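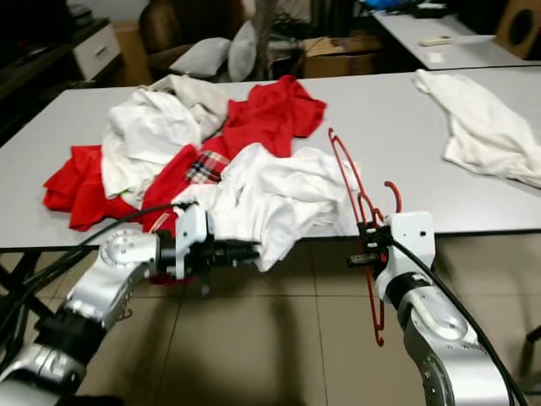

2 min read

Notebook > Workroom > Clothes and hangers

5/2/02

OK, so the red and white lot finally came out onto the white table and I've been working on it with Yaqin Yuan on and off all day. My plan was to do every red piece first, then the whites. The plan lasted until I saw how tangled up they were! Pull one red sleeve and half the whites come along with it, so now it's whatever is on top goes first.

Notes while I remember them:

The red plastic hangers are fine for the lighter things. I had wanted the wide ones from Carrasco but they only sell them in boxes of 100 and I couldn't face storing that many. Fimer will do packs of 6, so I'll probably ask them in August when the budget opens up again (Yaqin thinks we should just buy a second rail and stop fussing over hangers — she may be right).

Heavy creases in the whites. I'd left them bunched up over the holiday and it shows. Next time they get shaken out and laid flat the same day, even if it's late and I want to go home. The steamer is still at Vornow being descaled, ticket 174, so hanging them and hoping is the method for now.

Anything with a drawstring: even up the two ends BEFORE it goes on the hanger. I keep doing it after, and then the neck slides off one side and I start over. Same with collars, button the top one first and the whole thing sits better.

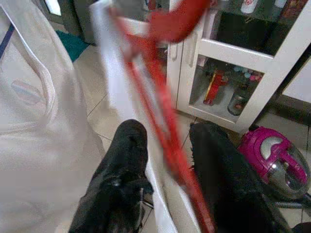
White one with the navy stripe and the faded patch, glass-door cabinet behind.

That patch has gone pretty pale. I'd like to keep it on the garment if we can, so cold wash and inside out from now on, please, whoever gets to it before me. I put the same note on the card for the plaid bit.

Cabinet stays as it is this week. I know I said I'd clear a shelf for folded things, but I'd much rather get the hanging done and then see what's left over — maybe the folded stuff can go in the Mirnuvholm drawers if Yaqin gets the bottom one unstuck.

Still to do: labels for the hangers, size on the left and wash on the right. Ask about the steamer again.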